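Home Reviews Patterns Machines Haberdashery Contact

Buno walking foot, reviewed by Benjie Castillo

3 min read

The Buno is a low-shank walking foot for domestic machines, sold for quilting straight lines through wadding. I fitted it to my Plesten in December and have since used it on two lap quilts and a set of lined curtains. The quilts were pieced in plain cotton with a thin cotton wadding.

Fitting is slow the first time. The fork has to sit over the needle clamp before the shank screw is tightened, and the screw supplied is short. I replaced it with the one from my old Lirach foot.

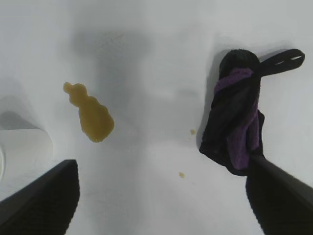
Plain white work surface.

Feeding is even. On a test strip 210 mm long, top and bottom layers finished level at a stitch length of 3 mm. The standard foot left the top layer 8 mm over on the same strip. Curves are less good. Anything tighter than a dinner plate needs the work lifted and turned in small steps, and the guide bar slips unless its spring is bent slightly inwards. 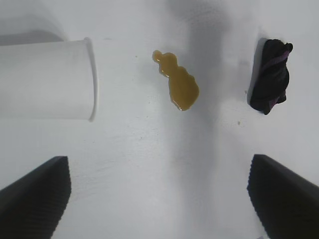
Noise is the main drawback. The foot clatters above half speed and the lever wants a drop of machine oil at the pivot after every long session. Wipe off the surplus and sew a few inches on scrap before going back to the quilt, particularly with pale fabric. The instruction sheet leaves this out.

Macapagal Sewing Supplies stocks it with the guide bar included. A left-hand bar is sold separately and fits the same hole.

Score: 8 out of 10. One mark off for the screw, one for the guide bar.

Contact us | Copyright Benjie Castillo | Back to top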